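Home | News | Business | Opinion | Contact

Budget first, arms second, says Mirnska buyer

14 shares | 3 comments

Branwen Griffiths has until Wednesday to turn in a number, and she doesn't have it yet.

She does the equipment buying for Mirnska, the home services company, and the number is what it'll cost to put robots on household tidying jobs. Cloth mostly. Throws, blankets, curtains, the washing.

"People send me a price for the arm," she says. "Fine. What about the fingers? What about the spare fingers? The guy who comes out when it stops?"

Two quotes on her desk. Dresto wants the whole lot paid up front, service included for the first year. Kallard leases, cheaper to start, but charges $500 a visit after that. She went through the Kallard paperwork twice and found a line for $2,912 marked "site preparation." Asked what it was. Still waiting.

"I'm not signing for something I can't explain to my own boss."
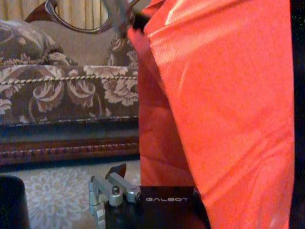 Fabric is the hard part of the plan, she says. A box is a box. A big loose cloth folds up on itself, slides, hangs differently every time you pick it up. So she wants trial hours written into the contract, in real living rooms with real furniture.

"Carved wood, tassels, good carpet. That's what our customers have. If it snags a cushion, who pays? Put that in writting."

She's set aside $1,000 for damage. Too low, probably. Her colleague Mykhailiuk wants it doubled, and she is leaning that way.

Would she buy today? No. Lease one, run it through January, keep a log of every stop and every call-out. Then talk about a second.

"And training. Everyone forgets training. I forgot it, it was'nt in my first draft at all."

She has a call with Dresto at four. First question is spare parts.

Share | Print | 3 comments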